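Re: [welholm-furniture] Orange edging on pine drawers: strip it or live with it?
From: Tullar list, evening digest
Sent: Thursday, 22:32

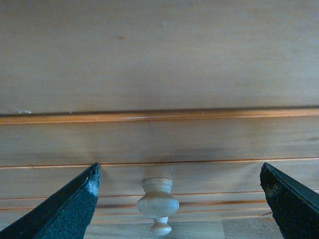 I have been putting off answering this one, partly from idleness and partly from a guilty conscience, as I own the same chest of drawers and have done most of the things you are thinking of doing.

> I've picked up a pine chest at the Welholm clearance, three drawers, plain as
> porridge except for a strip of moulding under the top that has gone the colour
> of marmalade. The rest of it is quite pale. I'd like it all to match. My
> thinking is to take the strip back with stripper, sand the drawer fronts while
> I'm there, and wax the lot. Has anyone done this? Also the drawer fronts have
> grooves in them, and the grooves are orange as well. Do I need to worry about
> the grooves?
>
> Second question, the bottom drawer sticks. I've tried a candle.

Yes, you need to worry about the grooves.

Taking things in order. The strip on mine is a glossy orange with a slightly rounded face, and it sits between a flat, matte, honey-coloured panel and the drawer front, so the eye goes straight to it like a gravy stain on a tie. My belief is that whoever finished these put a tinted varnish on the moulding before it was glued in, and something much thinner on everything else. I can't prove that. It would account for the gloss, and for the fact that stripper took the colour off the back of mine quite happily and then sulked for two evenings over the front.

If you are set on stripping it, the thing to protect is the line where the strip meets the panel above. There is a thin dark line along there on mine, and I took it for dirt. I went at it with a cocktail stick and a rag and a good deal of self-belief. What came out was some dirt, some old wax and a sliver of the panel, and I have been looking at that sliver ever since. Mask the panel. Mask it properly, with the low-tack tape, pressed down with the back of a spoon, and use the gel kind of stripper, because the runny kind gets under tape as a matter of principle.

Now the grooves. Yours will be the same as mine if it is the same maker: one by itself, then a pair close together lower down, all running straight across. On mine the colour has settled in them and stayed there. Sand the flat of the drawer front and you will make the flat paler, and the grooves will stay exactly as orange as before, so you end up with a pinstripe. Some people like a pinstripe. I had one for a whole winter and told visitors it was Scandinavian.

Getting into them is a matter of folding a bit of fine paper over the edge of an old bank card and drawing it along, one direction only, with no leaning. The single groove is not so bad. The close pair is a misery, as the bit of wood between them is narrow and wants to lose its corners. I did one drawer that way and then had a cup of tea and reconsidered the other 2.

There is also the question of what you will find on the flat. Pine that has stood about in somebody's bedroom is never one colour. Mine goes from warm on the left to something greyer on the right, depending on the hour and whether the curtain is drawn, and I spent a Sunday trying to sand out a difference that turned out to be the window. Move the chest before you start, look at it again in another room, and then decide what is wrong with it. There's no paper fine enough to take off daylight.

As for small specks and smudges, leave them. The ones on mine are tiny next to the size of the panel. The minute you clean one off, you have a clean spot, and a clean spot is a good deal more noticeable than a speck.

What I would do, if I had your chest and my experience instead of my chest and your enthusiasm, is take the shine off the moulding and leave its colour alone. Very fine wire wool, along the length, wiped down, then a thin coat of clear wax over the strip and the drawer fronts together. It won't match. It will stop shouting, though, and once it has the same sheen as everything round it you may find you don't mind the orange. I use the Ogbonna clear, which smells of a school corridor for a day and then of nothing. Somebody on here swears by Nomidness and I am sure they will be along to say so. Don't use anything with 'antique' on the lid.

The sticking drawer: a candle is right, but in the wrong order. Take the drawer out, turn it over and look at the runners first. If there is a shiny patch, that is where it binds, and a few strokes of paper on a block will do more than any amount of wax. Candle afterwards. Check as well that the thing is standing level, by which I mean with a level and a folded beer mat, and not by standing back and squinting, which is how mine came to be wedged up at the wrong corner for 3 years.

And try the drawers in each other's openings before you plane anything. They look identical. They are not, and on mine the bottom one had been living in the middle. I had already planed it.

I have most of a tin of gel stripper left, unsurprisingly, and you are welcome to it if you are ever over Tullar way. Bring your own gloves. The pair I had went the same colour as the moulding.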